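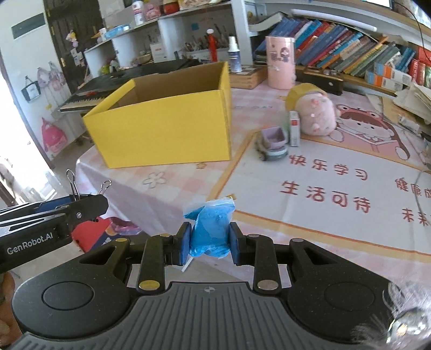 Put down the joystick and use your hands

I've been going back and forth on this with Khrystyna Kuzmenko for two years now, and she still thinks I'm wrong, so let me put it in writing. If you want a robot to learn something fiddly, like pinching a little plastic packet of clay and moving it into a box, you should show it with a gripper you hold yourself. Driving the arm from across the room is the harder way to get a worse lesson.

I came up through remote control. My first job at Brasari was sitting at a pair of handles while an arm copied me, and I was pretty good at it! But good meant slow. I'd creep up on a thing, stop, check the screen, creep a bit more. And guess what the robot learned? It learned to creep and stop. We had 296 recordings of me being nervous, and we got a nervous robot.

A packet of clay is a great test, by the way. It's soft, the wrapper crinkles, and it gives differently depending on where you grab it. With a gripper in your own fist you get a sense of that through the handle (not perfectly, the pads eat a lot of it) and you ease off before you've even thought about it. Through a remote setup I mostly had my eyes, and eyes are terrible at squeezing.

The other thing I like is where you can do it. The Tolentino rig we used was bolted to the floor, so every lesson happened at the same gray bench. A hand-held tool goes wherever there's a table, and real tables have checkered cloths and toy trucks and books on the shelf behind them. I want a robot that has met a tablecloth before it gets to somebody's house.

Now, Khrystyna's side, because she has one. Your wrist can do things the arm can't. Hryhorii Hrytsenko once went through a batch of my hand-held demos and threw out a painful number of them, all because I'd twisted around in ways the arm could never follow. With remote control that problem mostly goes away, since the arm itself is doing the moving. She also says that for heavy or hot stuff she'd much rather be across the room, and fine, so would I.

But most of what people want help with at home is light and annoying. For that I'd take 500 quick tries by hand, toss the ones the arm can't copy, and still be finished before I'd warmed up on the handles. Khrystyna wants to settle it with a side-by-side on the same packets and the same box. I've said yes, as long as she's the one driving the arm.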